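Subject: Re: [ritgate-users] Trimo export drops the last column
List: ritgate-users

> We moved the parts register from Srisuk to Trimo in May. Since then the
> CSV export loses the "remarks" column whenever a record has more than
> 50 lines of history. Shorter records are fine. Has anyone else seen it,
> and is there a setting I have missed?

Yes, same fault at our end. It depends on the length of the whole row. Trimo builds each row in a fixed buffer and drops whole fields from the right until the row fits. Remarks is the last field, so it goes first. A record with 2 lines of history and a very long supplier name will fail in the same way.

Things to check:

The setting is "row limit", under Export, Advanced. The import from Srisuk carries over the old value, which on our copy was 400. Clear the field and save. Do not enter 0, as that is read as a limit and you get the header only.

Attachments are stored apart from the row and are not affected. 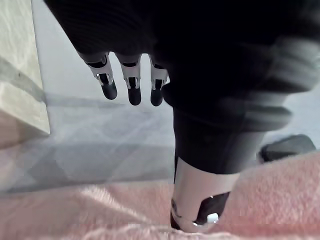
Hand, three fingers in view, black fingertips.

Saved column layouts keep their own copy of the limit. After clearing the main setting, open each layout and save it again. We had 90 of them and I ended up doing it with the Hasumus batch tool, which takes a list of layout names, one per line. Run it with Trimo closed or it will skip any layout that is open.

Rows already exported cannot be repaired from the CSV. You will need to export again from the register.

I have not tested the scheduled export. Ours runs on Wednesday night and I will post the result if it differs.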